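4.2 Setting the fill level and the flush volume

Applies to the Pultholm cistern valve, with the Pop button. For the older Stanmont valve, go to section 5.

Before you begin, close the stop valve and flush once to empty the cistern. Keep a towel near.

1. Lift the cistern lid straight up and lay it on a flat, soft surface.

CAUTION: The lid is heavy and can break. Do not stand it on its edge.

2. Turn the blue screw on the float arm until the float sits 80 mm under the overflow pipe.

3. Open the stop valve slowly, a quarter turn first, and let the cistern fill. The water must stop below the overflow mark.

4. If the water continues to run, close the stop valve and lower the float by 4 mm. Repeat step 3.

5. Move the gray slider on the flush valve to the position you want. Position 1 gives the smallest flush.

Note: Some older drain pipes need a larger flush. Ask your installer when you are not sure.
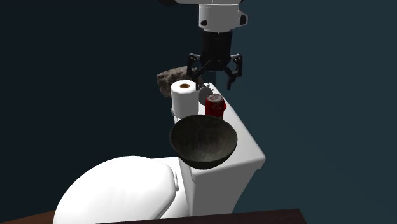 6. Put the lid back and press the Pop button two times, with a full refill between. The button must come up again by itself. If it stays down, loosen the button ring by half a turn.

7. Check all connections for drops after 4 hours.

CAUTION: Do not use cleaning tablets inside the cistern. They damage the rubber seal, and the Ellwood guarantee does not cover this.

Spare seal: order no. 800. Float arm: order no. 400.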